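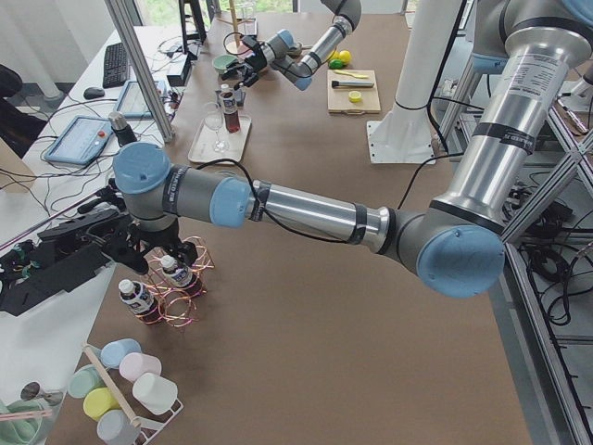

Wine rack

A wine rack is a frame or holder for storing bottles of wine, usually on their sides. Racks can be free-standing, fixed to a wall or small enough for a table. Materials: wood, metal, stone, clay pipe, plastic.

History

Early cellars mostly kept wine in casks, so no racks needed. Bottles came into wider use in the 17th century but were squat and round-bottomed, bad for stacking. Straighter sides and tight corks came in during the 18th century and bottles could then be laid down. Brick or stone bins were the usual answer in large houses. Bins held one wine each, labelled at the front.

Household racks are later. Wood-and-metal grid types are still sold, often as flat packs.

Why bottles are laid down

Main reason is the cork. Lying flat keeps it in contact with the wine, so it dosen't dry out and shrink. Screw caps need no such care and can be stored upright. Sparkling wine - opinions differ.

Types

Grid or lattice. Square cells, one bottle per cell. Easy to extend.
Diamond bin. Large cells, several bottles to each. Good for cases of the same wine.
Wire. Loops or coils of metal, light, mostly for the table or worktop.
Pupitre. Hinged boards with angled holes, used for riddling sparkling wine. Not realy storage.
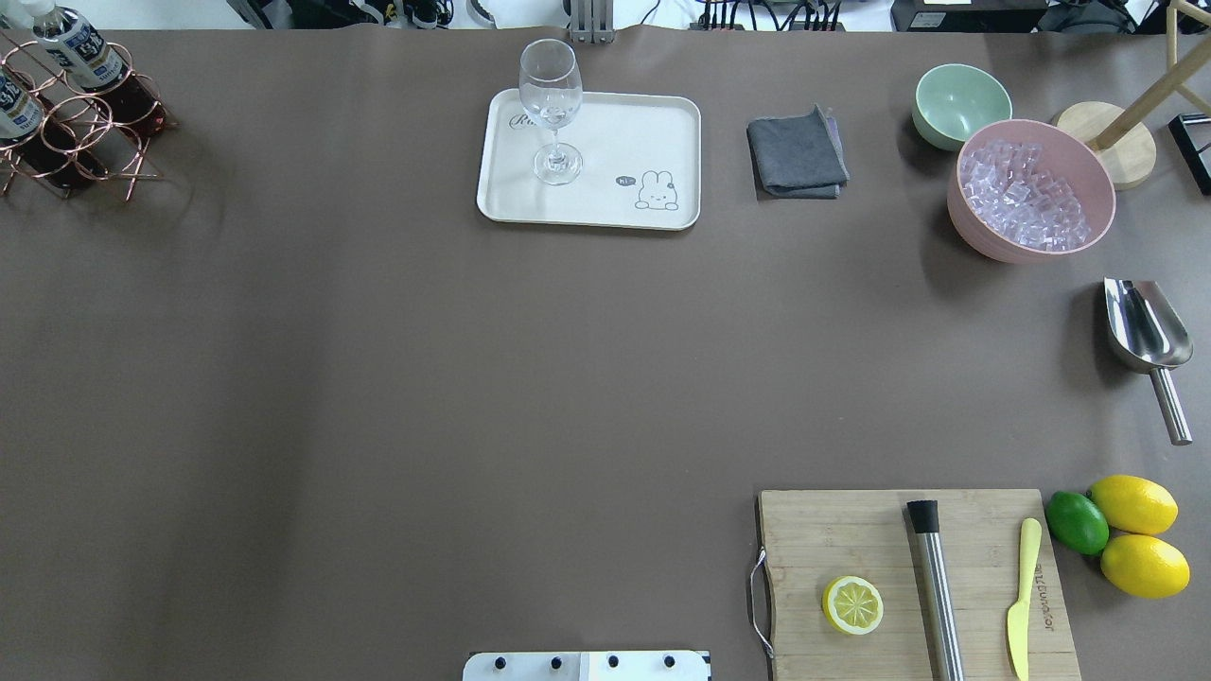

Wing-yan Su argues that the small table rack should be counted as tableware, as bottles in it are meant to be drunk within days and storage conditions hardly matter. Arsen Savchuk disagrees and puts it with the wire types. No settled usage.

Siting

Cool, dark, steady temperature. Away from ovens and washing machines - vibration is often blamed for disturbing sediment, though evidence is thin. Kitchens are the commonest place and among the worst. Tall racks should be fixed to the wall.

Capacity

Given in standard 75 cl bottles. Domestic racks commonly sold for 10 or 16, cellar systems for 100 and up. Magnums and wide Burgundy shapes may not fit a standard cell, check first.

See also

Cellar
Decanter
Riddling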